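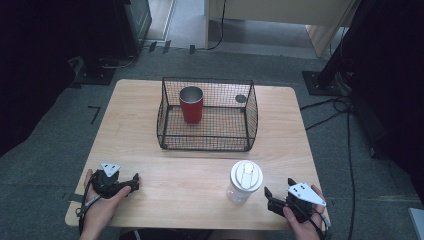
Nazanin Sharifi wanted to know if she'd break it. I told her no, and then she asked the better question, which was how anybody had decided that picking up a bottle was worth a whole Saturday. I wrote that one down, and it ended up steering most of this section.

4.2 What visitors did at the stations

We opened the lab at 10 in the morning and let people try the hand-held grippers for themselves. Each station had a table and a pair of grippers, one for each hand, plus a few household objects (Figure 3). I gave a short talk first, maybe too short, and then got out of the way. The only instruction was to put the things on the table into the basket however they liked, and to say out loud what they were thinking while they did it.

Figure 3. Two hand-held grippers in use at the table with the wire-mesh basket. The red cup is in the basket and the white bottle is on the tabletop.

By closing time 37 people had taken a turn, and we had logged 2,191 grasps across all the stations, which beat my own guess of 1,000 by so much that I had to buy Davoud Shirazi lunch. He'd bet high!

Most people started with one hand and let the other one just sit there. I'd expected the opposite, given that at home you'd steady a bottle with one hand without even thinking about it. When the second gripper did come in, it was usually after a first try had gone wrong, and several visitors told us they had simply forgotten they were holding it. A couple of them laughed about this for a good while.

The talking was more useful to us than the grasps, at least for this paper. People described the objects by what they were afraid of (tipping, squashing, dropping) and hardly ever by shape or size. Our labeling scheme, which we took over from the earlier Zaleck sessions, has four fields for shape and none for worry. We added one on the Monday after, and Section 5 uses the revised version throughout.

Nazanin came back for a second turn late in the afternoon and used both hands from the start.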